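進捗報告 食堂・詰め合わせ工程の自動化(2月分)

提出先:事業管理ご担当
提出元:Prodport 食堂運営課 現場改善班

取り急ぎ2月分です。数字の詰めが甘いところは次回に直します。先に結論だけ。導入は継続の方向でお願いしたい。ただし配置換えの進め方は見直しが必要。

1. 今月やったこと

・朝の軽食詰め(パン1点+副菜1点をトレーに入れる作業)の動作を、シミュレーション上で組み直し
・Radu側の制御ソフトを新しい版に入れ替え。入れ替えに丸一日とられた
・現場向け説明会を2回。早番と遅番で分けて実施
・作業台の高さの再調整(早番から「腰がつらい」の声が続いていたため)
・Dedixとの保守契約の文面確認。まだ戻ってきてない

シミュレーションでの試行は今月で500回を超えました。当初計画の1,000回に対しては遅れぎみ。ソフト入れ替えで止まった分と、品目の見直しで最初からやり直した分が効いています。3月に夜間も回して追いつく予定。

2. 人の側で変わったこと

ここが一番書きたかったところなので長くなります。

対象の職員は早番・遅番あわせて44名。今のところ人員の削減はなし、今後も予定なし。これは説明会でもはっきり伝えました。伝えたけど、信じてもらえたかは別の話で、一回目のあと「じゃあ詰める人は何をするの」という質問が休憩室でずっと出ていたと聞いています。答えを用意していなかったこちらの落ち度。二回目では、詰め作業から離れる人の行き先を表にして配りました。

行き先は今のところ次の三つ。
・仕込みと検品(アレルゲン表示の確認を含む)
・カウンターでの対応
・機械の見守り役。止まったときの一次対応と、品目の切り替え

見守り役の希望者は思ったより多い。ただ、手当の扱いが決まっていません。仕事が増えるのに同じ給与なのか、という声は当然で、人事と話し中。来月の報告までに返事がほしいところです。管理側からも一言押していただけると助かります。

逆に、カウンターへの異動は不人気。早朝の詰め作業は、人と話さなくていいから続けてきたという人が何人もいます。黙々とやる仕事がなくなることの重さを、計画書の段階では見ていませんでした。検品のほうに静かな持ち場を作れないか検討中。

よかった面も。手首と肩の不調を申告していた人たちは、自動化に前向きです。同じ動きを朝のうちに何百と繰り返すのがしんどい、と前から言われていた工程なので。説明会のアンケートでも、自由記入欄は身体の話がいちばん多かった。

3. 詰め工程の作り込み状況

品目は大きさも形もばらばらにしてあります。まっすぐなもの、曲がったもの、つぶれやすいもの。現場のメニューが日替わりなので、一品目だけうまくいっても使えないという指摘を受けてのことです。クロワッサンは必ず入れています。早番から「一番崩れるのはこれ」と言われているので、ここを外すと現場が納得しない。

両腕の分担はまだ固まっていません。右側の品物は右手で取る、までは決めた。左手はトレーを押さえるのか、先に次の品へ行くのか。現場の人の手の動きを見ると、慣れた人ほど左手でトレーを少し手前に傾けていて、これを真似るかどうかで意見が割れています。傾けると早い。でも客席に出すトレーだと傷がつく、との声もあり。

シミュレーション画面より。
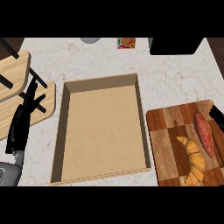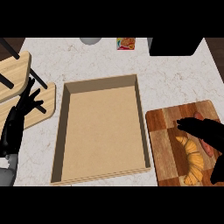 速さの目標については、見直しをお願いしたいです。計画書では人の作業と同じ速さとしていましたが、現場からは、速さより止まらないことのほうが大事と言われています。途中で止まると結局人が割って入ることになり、かえって段取りがくずれる。火曜の打ち合わせで早番の班長からも同じ話が出ました。目標を「朝の配膳時間内に、人の手助けなしで終えられること」に書き換える案を次回出します。

4. 困っていること

・実機の置き場所。厨房奥だと搬入口の動線とぶつかる。Iltoraの設備図が古くて、現況と合っていなっかた。再採寸が必要
・安全柵を置くと作業台が一つ減る。減らしていい台がどれか、現場と合意できていない
・緊急停止ボタンの位置。背の低い職員から手が届かないと指摘あり。これは最優先で直します
・説明会に出られなかった夜間清掃の方への周知がまだ

清掃の件は完全に漏れていました。機械のまわりに一番近づくのは閉店後の清掃時間なのに、対象者リストに入れていなかった。来月早々に別枠で説明します。

5. 予算

ほぼ計画どおり。作業台の調整費が計画外で出ましたが、説明会の会場費が浮いた分でおさまる見込み。再採寸の費用はまだ見積もりが来てません。届き次第、別便で送ります。

6. 来月の予定

・試行の残りを消化、品目の追加
・左手の使い方を決める。現場から2名に入ってもらって確認
・見守り役の研修の中身をつくる(止まったときの手順書は現場の言葉で書き直す。今の版はカタカナが多すぎると不評)
・清掃担当への説明
・手当について人事の回答を受け、全員に文書で共有

管理側で決めていただきたいのは、速さの目標の書き換えと、手当の件の二点。実機の搬入日はこの二つが決まってから現場に知らせるつもりです。先に日付だけ出ると、また休憩室で話がひとり歩きするので。

アンケートの集計表は別添。自由記入はそのまま載せてあるので、きつい言い方のものも混じってますが、できれば全部に目を通してください。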